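Shirt swap outgrows the back room, moves to the big floor at Skarier Hall

Villanueva - The T-shirt swap at Skarier Hall is moving out of the back room and onto the main floor starting in July, organizers said this week. Too many shirts, not enough shelf.

Doors at 9 a.m., closing at 2. Free, same as before. Bring clean shirts, take home as many as you bring. If you bring none you can still take 2.

The swap began as a couple of boxes by the coat hooks. Last season it took in 2057 shirts, according to the tally sheet posted at the hall entrance, and the back room could not keep up. Piles on the windowsill. Piles on the piano. Kids' sizes mixed in with the adult larges, and people digging through both to find one thing.

So, the floor. Shirts will be laid out flat by color first and then by size, with walking lanes in between. Past swaps had them folded in stacks, and the stacks lasted maybe ten minutes once the doors opened. Flat takes more space but people can see the whole shirt without picking it up, and the hall has the space.

A trial run with the new layout was held one evening last month, with 137 shirts put down before the doors opened at 6 p.m. Reds and pinks went nearest the stage, then blues, then the whites and grays along the wall. Black shirts got their own row, there are always a lot of black shirts. Eighty people came through. Most were done in under half an hour, which the organizers say is a big change from the old setup, when the line for the back room ran out to the parking lot.

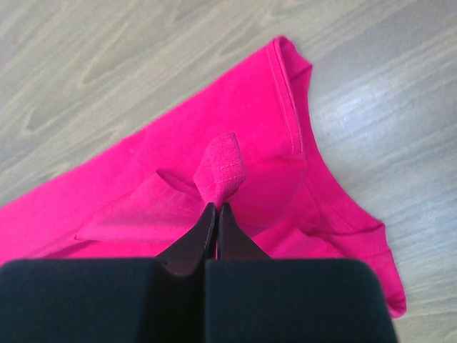
A hot pink cotton T-shirt laid flat on the wood floor.

Plain shirts moved fastest at the trial. Bright ones especially - pink, orange, the strong greens. Race shirts and company shirts were slower, and a lot of those were still on the floor at closing. They will be put out again in July, then offered to the quilting group that meets at the hall, which has asked for anything cotton.

A few people at the trial complained about bending down. Fair point, organizers said, and there will be two long tables near the entrance with a selection in every size, plus chairs. Anyone who wants a color or size brought over from the floor can ask at the door.

Rules for the new setup are short. Street shoes are fine in the lanes but not on the rows, so please step around and not over. Strollers park by the stage. No food or drinks past the lobby, the hall had its floor refinished over the winter and would like to keep it nice. Shirts that get picked up and not taken go in the bins at the end of each lane, someone will put them back in teh right spot.

Organizers are also asking people to look over what they bring. Check the hems and the sleeve ends, and the neckline, that's where most of the rejects come from. Loose thread is ok. A seam that has opened up is not, though those can go in the quilting box if the rest of the cloth is good. Stains, same thing. Please wash everything, and skip the heavy scented stuff if you can. Last season there were complaints about that too.

Sizes run from toddler to 4XL. The larger sizes ran out early every month last year, so if you have any to give, they are wanted the most. Long sleeves will be held back until fall. Sweatshirts, no. Pants, no, please stop bringing pants.

Drop-off is in the side lobby any morning the hall is open, from 8 to 11. Bags should be tied and marked with the sizes inside, a rough guess is fine. Don't leave bags on the steps overnight. Two of them got rained on in the spring and had to be washed all over again before anyone could sort them.

Navico, the laundromat across the street, is letting the swap use its machines after closing for anything that comes in needing another wash. The Zenomham bus stops right outside the hall and is likely the easier way to get there, as half the parking lot is fenced off for drain work until the end of summer. Bikes can go along the side fence.

Setup help is needed from 7 a.m. on swap mornings. Mostly laying out shirts and smoothing them down, size tag showing, sleeves out. Takes about an hour and a half with enough hands. Helpers get first pick before the doors open, limit of five. Cleanup starts right at 2 and goes quicker, everything left gets folded and boxed by color so it is ready for next time.

If the floor layout works out, the swap will stay on the main floor through October. After that the hall is booked up for the winter programs and it would have to go back to the smaller room or take a break, not decided yet. A kids' costume table has been talked about for fall as well. Details on that will be posted on the board in the lobby.

Sign-up sheet for helpers is on the same board. The side door will be open on swap mornings for anyone who can't do the front steps, ring the bell if it's shut.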